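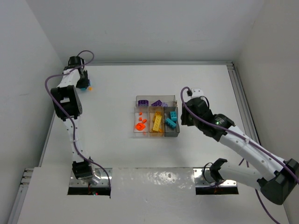

Purple along the back, then orange, yellow and teal in front.

Brick sorting, June

Beverley Hollis and Bradley Hartley are sorting the club's loose bricks by colour before the Brondach open afternoon. The organiser has four compartments, one wide and three narrower, and each takes a single colour family. Lavender goes in with the darker purple. Amber goes with yellow.

The full collection comes to 700 pieces, and 190 of those still need a wash. Greys and whites will get an organiser of their own.

Spare bricks can be left with Marjorie Kershaw at the Walelberg desk until 4.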